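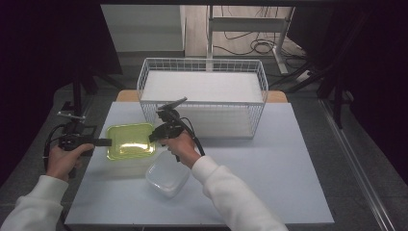 Container lid on the board, a black gripper in each hand

Old feed subscribers get every post again after moving blog to own domain

Posted by botha_backlog in Blogging > Migration and feeds
Tags: feed, guid, redirects, Nadedero, Rindham

I run a small toy review blog, mostly the Botha transforming figures and the blind-bag minifigures that go with them. It was on Nadedero's free hosting. In April I moved it to my own domain on a Rindham shared plan. The move itself used the Paddale importer, which brought over 300 posts with comments, labels and photos. Dates and authors look right.

The problem is the feed. I put a 301 from the old feed address to the new one, and it works in a browser. On Wednesday several readers told me their feed reader had marked the newest 21 posts as unread, all with the original dates. Then it did the same thing two days later, after I changed the permalink format to drop the month. I have stopped touching things.

What I have checked:
The 301 returns the correct location header.
The new feed validates.
The publish dates in the feed match the old ones.
The old blog is set to private apart from the redirect.

Is there a way to make readers treat these as the same posts they already have? I also have 78 followers on the built-in Nadedero follow button and their count no longer shows anywhere. Do those carry over?

shelfwear
Marked as accepted

Feed readers do not match posts by title or date. They match on the guid element in RSS, or the id element in Atom. If the value changes, it is a new item as far as the reader is concerned, whatever the pubDate says.

Nadedero writes the id as a tag string with an internal blog number and post number. Paddale discards that by default and lets the new software generate a guid from the permalink. That accounts for the first batch of duplicates. You got the second batch when you changed the permalink format, which tells me your guid is being built from the live URL on each request and is not stored. The batch size is 21 because that is how many items your feed outputs. Check the reading settings.

To fix it:

Export the old blog again as XML and keep the file. You need the id line for each entry.

In Paddale, open the advanced tab and turn on "preserve source identifiers". Run it in update mode. Do not use import mode or you will end up with two copies of each post.

In the feed template, set the guid to output the stored identifier field, with isPermaLink="false". Without that attribute some readers try to open the tag string as an address.

For posts written after the move, leave the guid exactly as it is now. If you regenerate those, they will be duplicated too. Store the current value in the same field before you edit the template.

Clear the feed cache on the Rindham side. It is separate from the page cache and has its own button.

Readers who already received the duplicates may see one more round if their software has dropped the old ids from its history. You can limit this by setting the feed to 2 items for a week and then raising it back to 21. Posts older than that will come through as read or not at all, depending on the reader.

Also put redirects in for the permalink format without the month. Anything linked between the move and the change is currently a 404.

plasticpeg

The follow button is tied to the Nadedero account and does not transfer. There is no export for it that I could find. Take the old blog off private, put up one last post with the new address, and leave it up. Followers only see it in their dashboard if the blog is public. I got some of mine back that way, not all.

gray_sprue

Just turn the feed off and on again. Worked for me on a different host.

Comment from shelfwear: This clears the cache and nothing else. The guids will be the same as before.

Comment from botha_backlog: Update mode kept the ids. Two readers have confirmed no new duplicates so far. Redirects for the short permalinks are in, old blog is public again. Still need to sort out the labels with an ampersand in them, will post that separately.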